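The great shed clear-out

August 2023

I grew up in a house where nothing was thrown away, so perhaps it was only a matter of time. In July I opened the shed door and a deckchair fell on me. That was the day I rang my friend Macarena Orellana, who has cleared out more sheds than anyone I know (her own, her mum's, two of her ex-husband's) and is quite ruthless about it.

She made tea, sat me on an upturned bucket and asked when I'd last used the fondue set. I said I was planning a fondue. She just looked at me – and into the charity box it went!
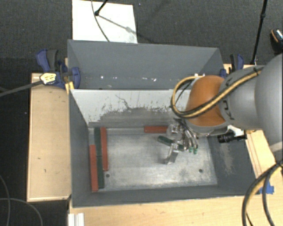

The paint tins were the worst of it. I'd kept every colour from every room, even the mustard we had in the hall for one miserable winter, and most had set solid. Then there were the jam jars, the bike pump with no bike, and a tent I swear I'd never seen before in my life.

By teatime I'd made three trips to the tip and got very pally with the man on the gate. We sold the better bits at a car boot the weekend after and took £363, more than I'd hoped for, and I only bought one lamp while I was there. It's in the shed for now, next to the deckchair.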